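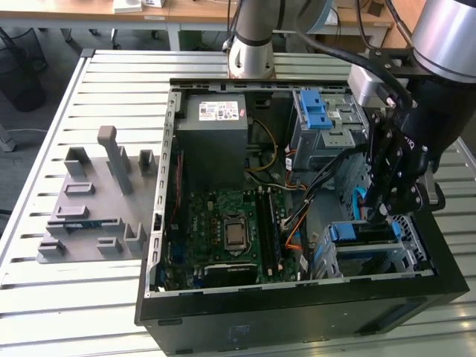

Progress report 2, PC disassembly by demonstration
Wagner Miranda, Rocha group

Goal for this part: teach the arm to unplug a cable and pull a part out of an old desktop, without writing the motion by hand. Tower lies on its side, side panel off. Parts are supposed to end up in the printed holders on the left.

Two ways of teaching tried.

1. Hand guiding. Arm in free mode, you grab the wrist and drag it. Fine for big moves. Bad close to the drive cage, your own hand blocks the view and the fingers drift when you let go.

2. Remote control, using the Brosedska handset. Slower at first, but the paths are much cleaner. Most of the May data is from this. Two operators, me and Ganach's old lab partner, taking turns.

Recorded 361 demos total. Threw out the ones were the gripper hit the case wall. Saved with joint angles, gripper opening and camera, all on the same clock (finally).

Problems: cables. They never sit the same way twice, so one demo dosen't tell you much about the next. Also the reset takes longer than the demo itself. Still need a better way to put the cable back.

Next: train on remote demos only, then mixed, compare. Longer run on the Nostine machine is queued, job 3601. Plots go in the appendix when its finished.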